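**Stelier opens fabric and cable sorting room on Skirkgate**

SKIRKGATE — Stelier, the household clear-out and reuse company, will open a sorting room at its Skirkgate building in August. The room will take in clothing, bedding, towels, power strips, chargers and loose cables from homes and small offices.

The company has handled furniture at the same address for 10 years. Until now, anything soft or small that came in with a wardrobe or a desk was boxed up and sent to the Myklebust depot for sorting. From August that work will be done on Skirkgate, in a 3000-square-foot space on the ground floor that was last used for storing bed frames.

"Most of what we get is mixed," said Ingvild Kristiansen, who manages the Skirkgate site. "People empty a closet or the bottom of a cabinet and it all comes out together, shirts and extension cords and whatever else was in there. We'd like them to bring it to us that way. Sorting it at home is where a lot of people give up."
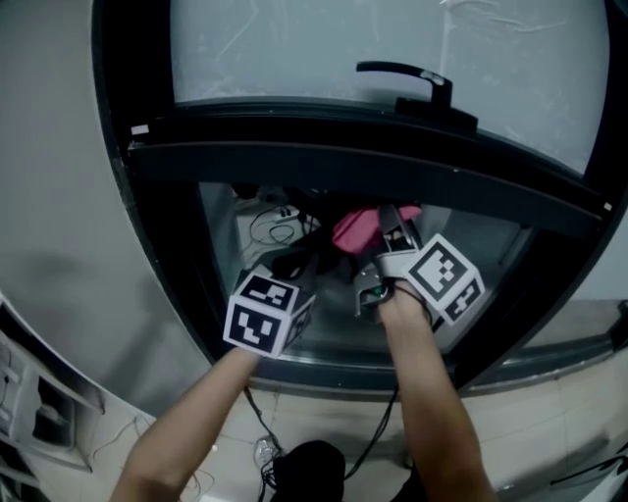 Fabric is taken out first. Each piece is shaken open, checked for stains and tears, and placed in one of 2 streams: wearable or rag. Dark and light items are kept apart from the start, as lint shows up badly on black cloth and means extra work later. Cables come out next. Staff untangle them by hand on a long table, coil them and tie them with a strip of cotton cut from the rag stream. Power strips are set aside and tested before they go back on a shelf. Any strip with a cracked case or a damaged cord is sent for recycling.

Wearable clothing will be sold in the Stelier shop next door, with prices starting at $2. Tested power strips and cables will be sold by the bin. Rags will go to Tritari, a workshop in Myklebust that makes cleaning cloths and moving blankets.

Drop-off is free for up to 15 bags per household per month. Bags can be any kind as long as they close. The sorting room can't accept:

- wet or moldy fabric
- pillows and mattress toppers
- loose batteries
- anything with a screen

Kristiansen said the tangles are slower work than the clothes. "A bag of shirts goes quickly. One box of cords can take a person the whole morning," she said. "We've set up the table by the window for that — it's easier on the eyes."

The sorting room entrance is at the side of the building, through the gate marked Deliveries. Parking in the yard is limited to 15 minutes. Drop-off hours will be 10 a.m. to 3 p.m., and carts will be available at the gate for heavier loads. Offices with more than 15 bags should contact the Skirkgate front desk to arrange a pickup.

Media contact: Ingvild Kristiansen, Stelier, Skirkgate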